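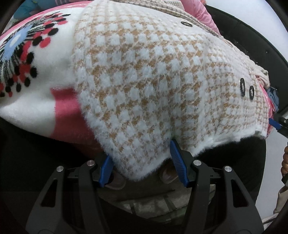
What does Distden do?

We wash, fold, mend and store knitwear and bedding for households in Kestbridge and the villages on the Flillberg side of the river. Most of what comes to us is wool, mohair blends, fleece blankets and heavy cardigans that people don't want to put through their own machines.

Who we are

Distden was started by Jadwiga Laskowska in the back half of a former shoe repair shop on Akolgo Street. She had worked for a hotel laundry before that and had a habit of taking home the sweaters that guests left behind in bad shape. The first customers were neighbors. The shop now looks after knitwear for 305 households, and there are eight of us on the payroll, four of them part time.

We are still on Akolgo Street. The shoe repair counter is still the front counter, and the hooks behind it now hold garment bags. Sorting and folding are done in the long room upstairs, where the light is better.

What we take in

Sweaters, cardigans, knitted vests, scarves, hats, shawls, fleece and wool blankets, throws, and baby knits. We take hand-knitted pieces if you can tell us what the yarn is, or if there is enough spare yarn to test. We do not take leather, suede, down jackets or rugs. For rugs we send people to the carpet cleaner across the bridge.

Fuzzy knits make up a large part of the winter work. Small checks and houndstooth patterns in pale colors need more care than plain ones, as the light squares show every bit of lint. We brush these by hand in one direction only, from the collar to the hem, and keep them away from dark fleece.

How we fold

Customers ask about this more than anything else, so we may as well put it on this page.

A knit goes face down on a flat surface first. A bed works well at home, and a table with a towel over it is fine too. Smooth the body out from the middle and check that the hem is not turned under. If the garment has buttons, do up every one before you start, or the front will slide and you will get a crease where you don't want it. Bring in one side, lay the sleeve straight down along the body, then do the same on the other side. Fold up from the hem in thirds.

Thick cardigans are folded only once across the body. If you force a second fold, the stack will not stay flat and the fold line shows for days. We never hang them. The shoulders stretch, and a stretched shoulder is hard to put right – we can usually get back some of the shape by wetting and blocking, but we won't promise it.

Ribbed collars get their own step. Lay the rib flat with your fingers and let it curve the way it was knitted.
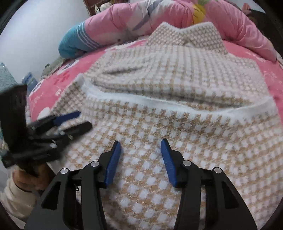 Checked knit with a white ribbed collar, spread out on the bed.

Storage

The storage room holds 200 shelf boxes. Each box takes one household's items for the season, with cotton sheets between the layers. Blankets go at the bottom and lighter knits on top. We put cedar blocks in every box and replace them each December. Boxes can be dropped off from 8 in the morning, and pickup is any time before closing. If you need one piece back early, call ahead and we will have it at the counter.

We do not vacuum-pack wool. It saves space, but a plush knit that has been pressed flat for months takes a long time to recover.

Mending

Jadwiga does the mending herself, with two others who trained under her. The common jobs are loose buttons, pulled hems, moth holes at the cuff and seams that have opened under the arm. We keep jars of spare buttons, mostly black and brown, and you are welcome to look through them while you wait. If we can't match a button we will suggest changing the whole set.

Folding classes

In the fall and again in early spring we run an evening class in the upstairs room. It lasts two hours and covers sweaters, cardigans, fitted sheets and blankets. Bring two knits of your own and one blanket. The Kestbridge adult learning center lists the class in its program, but sign-up is through us. We also visit schools and senior residences on request, with groups of up to 50.

Finding us

The entrance is on Akolgo Street, beside the bakery. There is a step at the front door – ring the bell and we will come out to you if that is a problem. Parking is behind the building, and the side door to the lot is unlocked during shop hours. Please put your name and phone number on a slip inside the bag before you hand it over.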